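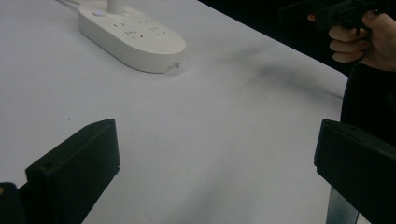 Clununari: desk power, July

Clununari's new desks went in on the second floor in July, and the brochure promised "cable-free working". I have seen cable-free working promised before. It usually means the cables are in a different place. 

The strip on the white top

White strip, white table, white cord. Somebody clearly decided that if it all matched we would stop noticing it. I still notice it. The ends are nicely rounded, I'll give it that, and it doesn't have the look of something bought in a hurry from a petrol station. But it sits on top of the table, which is where I was hoping to put my elbows.

The small round button near one end has a faint bluish glow. I can live with that. The strip before this one had a red neon switch you could have landed aircraft by.

The sockets are grouped in the middle of the top face, so plugs go in from above. Fine for a lamp. Less fine for those square laptop bricks that cover their neighbours, and I have yet to meet a designer who has tried two of them side by side.

What was ordered, what we got

The quote from Sosholm was for 8 desks with power set into the surface and a lid over it. Then came a revised quote, then a phone call, and the lids went. The saving was £20 a desk. I leave you to decide whether that was worth it. I'd have paid it out of my own pocket for mine.

Rikow, who supplied the tops, say the matte white finish hides marks. We shall see. A pale table under office lighting shows up every crumb in my experience, and I eat at mine.

Would I have it again?

Possibly, if it were screwed to the underside and I never had to look at it. The people at Nông, across the landing, kept their old brown desks with a hole drilled at the back and a cable dropped through it. Ugly things, and they have the whole top to work on.

More when the drawers arrive. They are 2 weeks overdue.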